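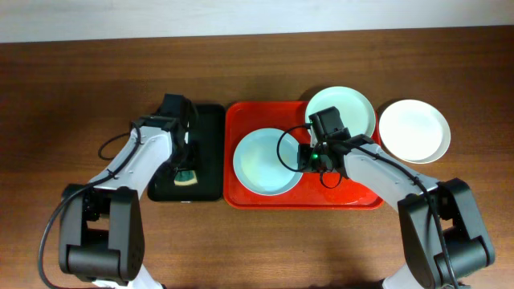

Section 3. Setting up cues and check-ins

Plirnano asks for at least one cue before it will start a habit plan. A cue is a thing you already see or do at the time the habit tends to show up. It can be an action, such as closing the front door, or an object in plain view, such as the small brush or sponge lying on the black tray. Objects work well for habits that happen at home in the same room every day. If you share the plan with a therapist, both of you will see the cue name, so choose wording you are comfortable with.

Before you begin

You need an account, the app, and the four-digit PIN you chose in Section 2. Allow time to finish in one sitting. The app does not save a cue that is only partly filled in.

To add a cue

1. Open the app and enter your PIN.
2. Tap Plans, then tap the habit you want to work on.
3. Tap Add Cue.
4. Type a name of up to 53 characters. Use the plain name of the thing, with no comment on yourself. "Couch after dinner" is fine. "Being lazy again" will make the check-ins harder to answer.
5. Choose Object, Action, Place or Feeling.
6. Set the hours when the cue applies. For an evening habit, try 6 p.m. to 10 p.m.
7. Tap Save. The cue appears at the top of the plan.

Note: You can add a photo of an Object cue. Photos stay on your phone and are left out of shared reports. 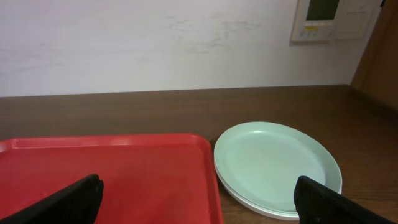
Figure 3. Red tray and two stacked round plates.

To set check-ins

1. On the plan screen, tap Check-ins.
2. Choose how many you want each day. New users should start with one or two.
3. Pick a tone, or choose Silent for a banner only.
4. Under Questions, leave Short selected. The long set is meant for people working through the Runton workbook.
5. Tap Test. A sample check-in should appear on your screen. If it does not, see error 421 below.

When a check-in arrives, rate the urge from 0 to 10 and tap Done. You do not have to say whether you gave in. That question is off by default and can be turned on under More.

Caution: Do not use check-ins while driving. Turn on Pause before a trip — the app does not detect movement.

Caution: Plirnano is not monitored by staff and is not a crisis service. If you feel unsafe, call your local emergency number. If you are cutting down on alcohol or a prescribed medicine, talk with your doctor first, as stopping suddenly can be dangerous.

Messages you may see

421: Notifications are blocked. Open your phone settings and allow them for the app.
684: Two cues have the same name. Rename one and save again.

Shared plans

Your therapist can suggest a cue but cannot add one without your approval. Suggestions show the sender's name, for example Pouran Sadeghi, and wait in your inbox until you accept or decline them. To stop sharing, tap Plans, Sharing, Remove. Reports already sent are not recalled.

Continue to Section 4, Reading your weekly chart.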